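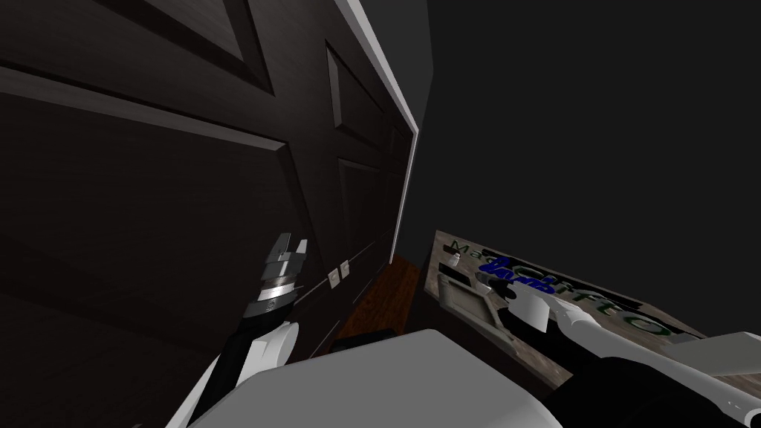

Brerkora Two-Arm Mobile Unit: Setup and Service Guide
Section 9. Arm stops and grip faults near doors and walls

June revision, by Seema Rana
Print this page | E-mail this page

This section applies when the unit halts during a task and the Comden console shows ARM HOLD or GRIP UNCERTAIN. Both faults are most often reported with one arm low over a box or tray and the other raised near a door. The procedure is the same on hardware and in the Lilent simulator, except where noted.

CAUTION: On hardware, press the red stop button before you step inside the marked work area. A held arm still has power and can move when the fault clears.

9.1 What the faults mean

ARM HOLD: The planner found no path that keeps the arm clear of a surface. The arm stays where it is.

GRIP UNCERTAIN: The fingers were told to close, but the finger position and the motor load do not agree. The unit can't tell whether it has hold of the edge, so it will not lift.

If both appear, clear ARM HOLD first.

9.2 Clearing ARM HOLD

1. Set the console to Manual. Wait for the amber light.
2. Open the Arms page and select the arm marked in red. Check left and right from the robot's side, not yours.
3. Open the head camera view. The body shell hides part of the floor close to the unit, so check that area in the side view as well.
4. Jog the wrist away from the door or wall in small steps. Do not use Home. Home takes the shortest path and may swing the elbow into the door trim.
5. When the red mark goes out, press Hold Position.

Note: In the simulator an arm can pass a short way into a door panel before contact is logged. Reload the scene if this happens. Do not jog out of it.

9.3 Clearing GRIP UNCERTAIN

1. Leave the other arm on Hold Position.
2. Lower finger force to 12 percent.
3. Open the fingers fully, then back the gripper straight out along its approach line.
4. Run Finger Check. A pass reads 50 or higher. Below that, repeat once, then go to 9.5.
5. Teach the grasp point again. On a thin tray rim, place the fingers at the middle of a side and stay off the corners.

CAUTION: Do not restart the task from the lift step. Start from the approach.

9.4 Saving the log

The controller keeps the last 1,000 events and then writes over the oldest. Save the log before you power down. Charalambos Sarantis added the Export button to the Arms page for this purpose; older consoles need the Jaiswal service cable.

9.5 If the fault returns

Stop using the affected arm and send the log to Ravindra Singhal at the service desk. Include the console version, the task name and which arm was held.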